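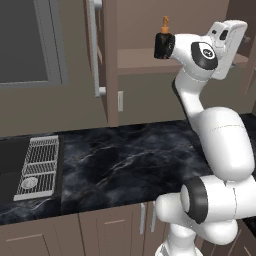

Ration soap, batch two

January 1, 2021

Happy New Year to me, alone in the workshop with a pot of old drippings! Mawar Ngui's reading of the wartime leaflet is that households were meant to strain the fat through cloth while it was still warm, then keep it in a tin somewhere cool until they had enough to hand in. I did the straining in November and the tin has been on the Mirnside shelf since then. It smells all right. Not great (a bit like a chip shop), but all right.

Today I weighed out 500 g of the strained fat and boiled it up with salted water to clean it, let it set, scraped the brown gunk off the bottom and did the whole thing again. Two washes made a real difference to the color. I'd like to try a third on the next lot but I was getting hungry.

Lye went in slowly. I used the Vaher scale for it, not the old kitchen one, which drifts when the heater is on — batch one was probably doomed by that. Trace took forever. I stirred by hand because I wanted to know what it felt like to do this with a wooden spoon and no power, and what it feels like is a sore shoulder.

Poured into the Ondell tray, got 8 bars marked out, lid on, old blanket over the top.

Arif Teoh asked whether we can pull off some of the glycerin for the display. We'd have to salt out the soap and keep the liquor underneath, and I didn't do that this time. Arif, if you're reading this, put your name on a jar and I'll save you some from batch three!

Still to do:
Copy the salvage poster text for the Grillden talk, big enough to read from the back row.
Order more salt.
Check the tray tomorrow, gloves on, and cut if it's firm.
Find out where the good thermometer went.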